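Identity over time and the repaired copy

I have been going back through my notes on personal identity from the reading group, and the part I understood least in February is still the part I understand least now. What follows is an attempt to set the problem out in order. It assumes you know the difference between being the same in kind and being the same thing. Two pressings of a record are the same in kind. The record I lent Myfanwy Jarman and the record she gave back are, I hope, the same thing.

The standard question is what makes a person at one time the same person as someone at a later time. There are two families of answer. One says it is a matter of the body, or of some part of the body such as the brain. The other says it is a matter of the mind: memories, intentions, traits of character, and the way later ones depend on earlier ones. Locke is the usual starting point for the second family, and Reid's objection to Locke is the usual second step.

Reid's case is short. A boy is flogged for robbing an orchard. As a young officer he captures a flag, and he remembers the flogging. As an old general he remembers capturing the flag but has no memory of the flogging. If identity is direct memory, the general is the officer, the officer is the boy, and the general is not the boy. Identity is transitive, so something has to give.

The usual repair is to replace direct memory with a chain of overlapping memories. The general is linked to the officer and the officer to the boy, and the links are allowed to add up. I think the repair works against Reid. It also changes what the theory says, and the textbooks I have used pass over this quickly. Under Locke's version, if I can recall doing something from the inside, that is what makes me the one who did it. Under the chain version I may be responsible for an act with which I have no present mental connection at all, provided enough intermediate selves stand between us. Anyone who liked Locke's view for what it said about blame should notice that this feature has gone.

The amount of connection also matters. Suppose we could count direct connections between one day and the next, and suppose a person normally carries over 2000 of them. We could then set a threshold, say half, and call anything above it strong connectedness. But now take someone who loses part of that stock to illness and carries over 219. Is that a different person, or the same person badly damaged? The threshold gives a verdict. It does not give a reason for the verdict, and a threshold of 200 would have given the other one. I do not take the numbers seriously and neither does anyone who uses this kind of example. The point is only that connectedness comes in degrees and identity, on the ordinary view, does not.

Baltasar Ocampo, who reads drafts of these posts, thinks the trouble is less serious than I make it. His reply is that plenty of all-or-nothing terms rest on things that come in degrees. "Adult" is one. We draw a line, the line is partly arbitrary, and the law gets on with its work. I accept that for "adult." I do not accept it for identity, for the following reason. If I am told that a person will be in pain tomorrow, and I ask whether that person will be me, it does not seem that the answer could depend on where someone chose to draw a line. Williams made much of this in "The Self and the Future," and I have not seen a response that removes the worry, as opposed to telling me I ought not to have it.
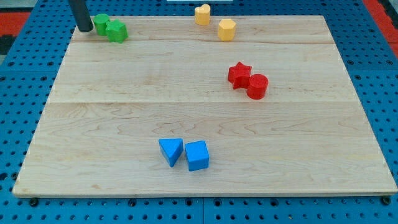
Duplication is the harder case. Let a machine record the complete state of my brain and build a person in that state somewhere else. Call the original site Plidgate and the other one Cordier. If the person at Plidgate is destroyed in the process, the psychological theory seems to say that I wake up at Cordier. If the person at Plidgate is not destroyed, there are two candidates, each with the full set of connections to me as I was. They cannot both be me, because they are not each other. Transitivity and symmetry again.

Three responses are common.

The first adds a clause saying that the connection must not branch. I survive at Cordier only if no one is left at Plidgate. This blocks the contradiction, but it makes my survival depend on what happens to somebody else in another place. If a technician at Plidgate forgets to press a button, I do not exist at Cordier, although nothing about Cordier is changed by the omission.

The second says there were two people all along, sharing a body and a history until the split. This is Lewis's view. It keeps the logic clean at the price of making the number of people in my chair this morning depend on future events. Lewis has things to say about how we count in ordinary talk, and they are good things, but I find that I can follow each step and still not believe the result.

The third is Parfit's. Identity is lost in branching, and this matters very little, since what we care about is the connectedness and continuity, and both branches have those in full. I used to regard this as a way of changing the subject. I now think it is the best of the three, with a reservation. Parfit moves from "identity is not what matters in the branching case" to "identity is not what matters in ordinary cases either." The second claim needs a further premise: that whatever matters when things go strangely is all that ever mattered. Compare money. In a currency collapse what matters is bread. It does not follow that money was unimportant the year before.

Ocampo's objection to the comparison is that money matters only as a means, so in a sense bread was what mattered the whole time. That is fair, and it may sink the example. I would need a case in which something matters for its own sake in normal conditions and can be absent in odd ones without loss. Friendship has been suggested to me. I have not managed to make it work on paper.

The body theories deserve more space than I can give them here. Olson's version says that each of us is a human animal, and that the animal's persistence is a matter of its life going on, with psychology playing no part. It handles Plidgate and Cordier at once: the animal stays at Plidgate, and the person at Cordier is someone new who is mistaken about his past. What it handles less well is the transplant. If my cerebrum goes into another head, most people judge that I go with it, and Olson has to say that I stay behind with an empty skull. He does say so. He also explains why we are tempted to judge otherwise, in terms close to Parfit's: our practical concern follows the psychology even where identity does not. So two writers who disagree about what we are end up agreeing that identity and concern can come apart, and I would like to know whether anyone has built an argument on that agreement directly.

Jarman has sent me a paper that may do this. It is 333 footnotes long, by her description, with a text attached. I will read it before writing the part on animalism, and I also owe a correction to the earlier post on Hume, where I ran together the bundle theory of the self and his account of why we believe in one. Those are separate claims and the second could be false while the first is true.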